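29/06/2025

I have lived in Fenport since February and I still write the word "since" with care, because my teacher Mirta Benítez corrected it so many times. She told me to keep a diary in English, one page when something happens. Today is perhaps a small page, but I want to write about the house.

The flat is on the top floor and it is old. When I signed the contract I looked at the windows and at the price, and I did not look at the walls. There is one socket in the kitchen, one in the bedroom behind the wardrobe, and in the living room one more, very low, next to the door. The kettle and the toaster cannot work together. In the morning I must choose, and usually I choose the kettle.

In Aravena, where I grew up, my mother had the same problem and solved it with cables under every carpet. My father fell over one of them at Christmas with a dish of potatoes in his hands. I remember the potatoes better than the presents. So I have promised myself to be more careful than she was, and this evening I sat with a paper and wrote down what I really need near the desk: the lamp, the laptop, the radio, the charger of the telephone and, in winter, the little heater. That makes 5. The heater should go directly in the wall, I have read this in several places and I believe it.

A strip with six outlets, on the pale board. 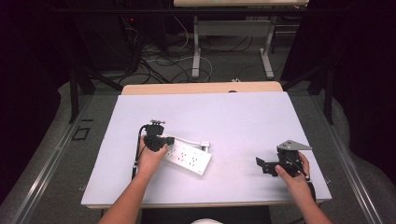
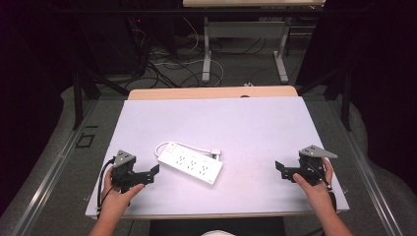
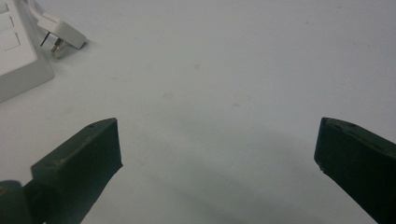 The landlord answered my letter at last. He writes that new sockets are possible, but the electrician from Ceswood is busy for 12 weeks, and the plaster will have to be opened in two rooms. He asks me if I am "happy to live with some dust". I had to read it twice. In my language one is not happy with dust, one suffers it. I answered that yes, I am happy, and I asked also if the man can move the socket from behind the wardrobe, as I have to lie on the floor every time to reach it.

After that I went down to see Mrs Stendix on the first floor, to ask how it was when they did her flat. She gave me tea and a very dry biscuit. She said it took four days, that I must cover the books, and that the men sing. Her new sockets are placed at the height of the hand, so she does not bend any more, and she showed me each one, even the one in the bathroom corridor where she has nothing to connect. I found this nice. When she spoke fast I lost some words, but I understood nearly everything, and in February I would have understood only the tea.

I paid 40 pounds for the desk from the second-hand shop, and it must be carried up three floors. The nephew of Mrs Stendix can help, if it does not rain. I want it under the window, with the lamp on the left side because I write with the right hand. The blue curtain I will wash before.

New words today: plaster, skirting board, to trip over, snug. I do not know yet how to use the last one. I will ask Mirta.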